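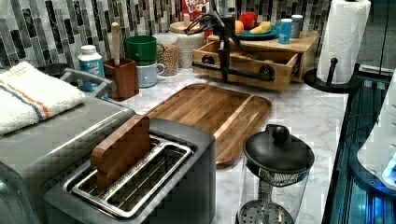
Review: Vostetell Workplace Training Portal, Retail Edition

Reviewed for the Staff Development Bulletin by Malathi Joseph

Vostetell is a subscription service that delivers mandatory training to store and warehouse employees by phone or desktop computer. The retail edition covers food handling, cash procedures, workplace harassment and customer complaints. Our organization used it for one full quarter, ending in September, at three grocery locations with a combined staff of 105.

Setup

Employee records were imported from our existing payroll file. The import rejected 28 records with hyphenated last names, and these had to be entered by hand. Vostetell's support desk acknowledged the fault and corrected it before our second location was enrolled. Store managers received their own accounts the same afternoon.

Course content

The library is divided into short units, each followed by a quiz. The complaint-handling course is the strongest of the set. It uses realistic exchanges at the service counter and allows the employee to try a different response. The food handling course is adequate but relies heavily on long blocks of text. Kumaresan Kartha, who manages our largest store, reported that evening staff often left it unfinished and returned to it on a later shift.

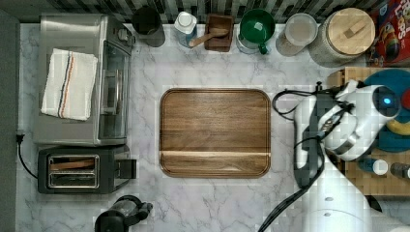

Countertop with a toaster oven and a two-slot toaster.

Reporting

Completion reports can be sorted by store, department or supervisor. Overdue notices go to the employee first and to the manager after three days, and this interval cannot be changed. Reports export cleanly to a spreadsheet, although the department column is dropped if the file is opened in an older program.

Cost

The annual fee for our size of organization is $3000, with no separate charge for new hires. Translated courses are sold as an add-on.

Recommendation

Vostetell is suitable for small retail groups that need dependable records and can accept uneven course quality. Employers with a large bakery or deli operation should request a trial of the food handling units before signing.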